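About the cell

Jarkemport runs one assembly cell, and we love it! Two arms, a slotted table and an old desktop tower that gets taken apart and put back together all day long. Kusum Kushwaha looks after it from our Camton workshop.

Setup begins at 7:45 with the fixture – we print it ourselves, and every pocket has to sit square before a part goes in. Then come the gripper bolts, the cable runs and a slow first pass at 22 percent speed.

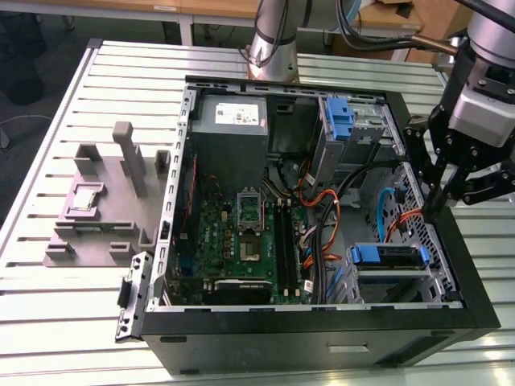 Fingers wear fastest, so Kusum keeps 2 spare sets in the drawer and writes each swap in the cell log. She's up to entry 91! Stop by some afternoon and she'll happily show you how the fixture gets realigned.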